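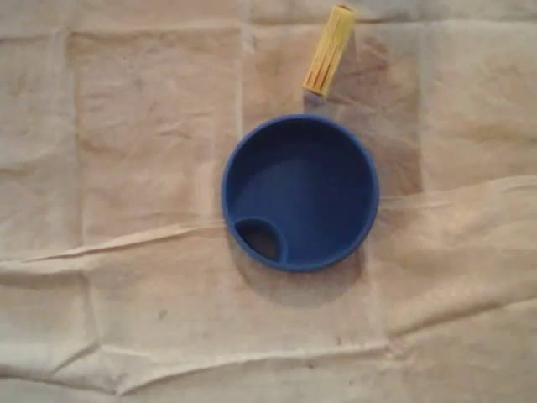

Skestell Toy Library — minutes of the meeting held on May 17, 2018

Apologies: two received. Minutes of the last meeting were agreed with no changes.

1. Play kitchen set

The kitchen set has been checked over on the beige cloth in the back room. The blue saucepan with the yellow ribbed grip was looked at first, as parents had asked about it. The inside of the pan is plain plastic apart from the small pocket moulded against the inside wall. It was felt that crumbs and play dough would collect there, and that a cloth alone would not shift them. Agreed to clean the pocket with a bottle brush each time the set comes back.

Members discussed whether the saucepan should go out with the Clamuvau tea set or stay with the cooker. Agreed it stays with the cooker — the tea set box is already hard to close.

The label on the set still says 21 pieces. The list is to be checked against the box before the next loan and a new label written if needed.
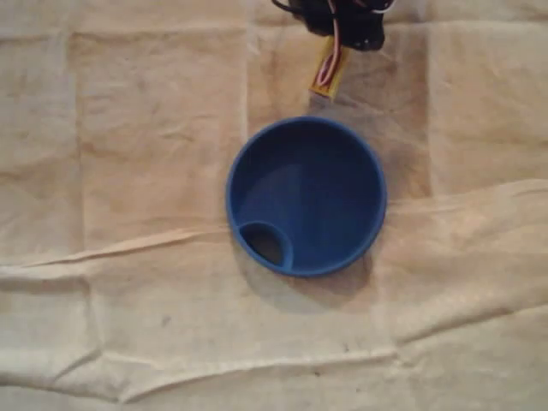

2. Storage boxes

A price has been received from Stallatier for lidded boxes in packs of 10. Kocsis has quoted less, but for a shallower box that would not take the cooker. Agreed to order one pack from Stallatier and use the old boxes for jigsaws.

3. Loan charges

The charge for late returns was raised again. No change for now. To come back in August.

4. Any other business

The hall has asked for the folding tables to be stacked on the left of the stage. The cloth needs ironing before the open morning.

The meeting closed after item 4. Next meeting to be held in the back room as usual.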